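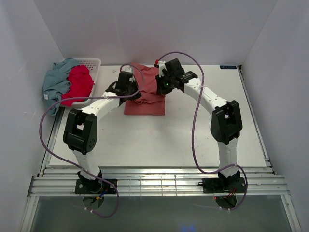
Both arms on the towel, with the laundry basket at the back left.

Brekov Rail Mounting Kit - a long-ish review after a winter of use

I bought this kit in January to replace the clamps we had been living with, and I have grown so fond of it that I wanted to write it up properly. It gives you two black mounting plates and the hardware to bolt them to an aluminum extrusion rail along the front of the table. You supply the rail, the arms and a free afternoon (ours was a Tuesday, and it ran well into supper).

Fitting the plates is lovely work, to be fair. The grooves run the whole width of the rail, so you slide a plate along until you like it, snug the bolts, and check the reach before you tighten for good. I moved our right plate 37 mm before the two grippers would meet comfortably over a towel. Kai Brinkmann helped me square the left one, and I'd recommend a second pair of hands!

Cables are where the booklet lets you down. It gives them five lines. We run one purple cable per arm, in a big loose loop, with small white cable ties holding it to the links. My first try was much too tight at the elbow and I had to cut every tie and start again. Leave more slack than looks tidy, then walk each arm slowly through its full range before you trim anything.

Upkeep is light. I go over the plate bolts every 30 hours of running, and the left plate needed a small nip at the first check - nothing since. Hannelore Schwerdtfeger wipes out the rail grooves when she does the tabletop, as towel fluff does find its way in.

At $63 I think it's fair. I'd still like a longer hex key in the box, and Grimshaw sells a decent one if you get tired of skinning your knuckles.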